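**June progress note, household chores line**
To: Dela Quartey
From: Sena Ametepe

We logged 388 attempts at the small tabletop jobs this month. The Burnex arm finished 258 without someone stepping in. I would not put that number in front of the Puson board yet. Most of the successes were picking up one solid thing and setting it down again. Cable tidying is still poor, and folding hasn't moved since the last report.

Lins has asked whether we can promise a shop-floor trial by fall. My answer is no. A stock clerk deals with cords, bags and half-open boxes all day, and those are the jobs we fail.

Work with the hand-held grippers, at the round table by the brick wall:

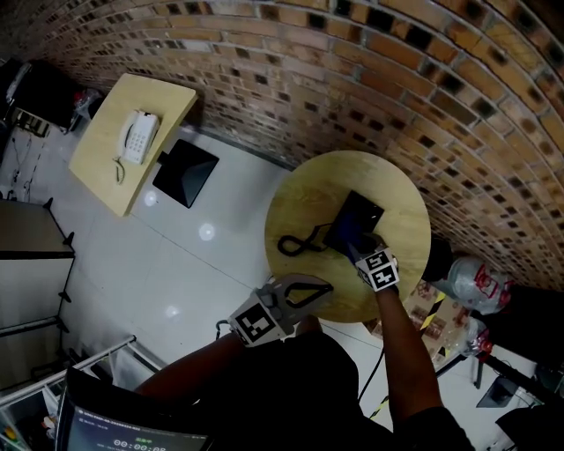
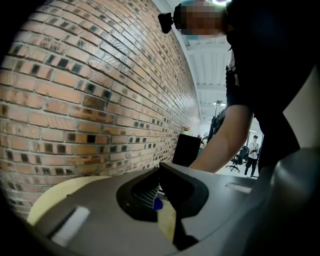

I'm asking for two things: two more months on cables before any new chore is added, and a fresh set of objects the arm has never met. Isolano has offered to lend theirs. If the rate drops badly on those, the 258 means very little and we should say so in the next report.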